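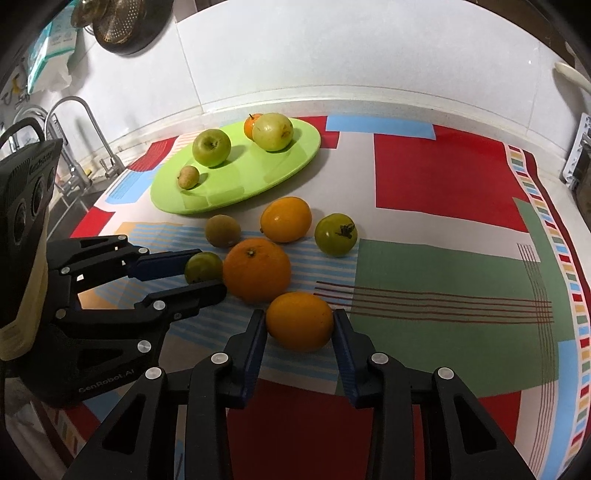
Pince tenue à la main : combien de démonstrations avant d'entraîner une politique ?

Posté par tikari_debutante

Bonjour à toutes et à tous,
Je me lance dans l'apprentissage par imitation, un peu seule dans mon coin, et j'aurais bien besoin de vos lumières ! Je travaille sur du rangement de fruits dans une assiette, à deux mains, avec des pinces portatives. J'ai lu le compte rendu de Hebden, où ils annoncent 1 002 démonstrations pour une tâche assez proche. Est-ce que c'est vraiment l'ordre de grandeur ? Et faut-il garder toujours la même nappe, ou en changer ? La mienne est très bariolée, avec des rayures et de gros blocs de couleur, et je crains que le modèle s'y accroche au lieu de regarder les fruits.
Merci d'avance, et pardon si le sujet a déjà été traité.

Réponse de Gisgate_labo

Bonjour et bienvenue ! Votre crainte est tout à fait fondée, nous sommes passés par là en juillet. Avec une seule nappe, notre politique réussissait très bien chez nous, puis s'effondrait dès qu'on changeait de cuisine. Nous avons repris avec 14 fonds différents, à nombre de démonstrations égal, et les échecs de saisie sur une table inconnue ont été divisés par 2 environ. Gardez donc votre nappe bariolée, mais faites-la alterner avec d'autres.
Pour la quantité, le chiffre de Hebden couvre si je me souviens bien plusieurs tâches mélangées, alors ne vous découragez pas. Entraînez tôt, regardez où ça rate, et complétez à cet endroit-là. Chez nous c'étaient les petits fruits : le kiwi passait sans souci, la petite poire roulait dès qu'un doigt la touchait de travers. Pensez aussi à déplacer l'assiette entre deux prises, on l'oublie facilement quand on enchaîne.

Réponse de todside77

+1 pour les nappes. Moi j'ai pris 4 tissus et ça m'a suffi, mais je ne faisais que des oranges.

Réponse de vieux_moteur

Vérifiez surtout la synchro entre les deux pinces, le reste vient après. J'ai perdu un jeu entier comme ça.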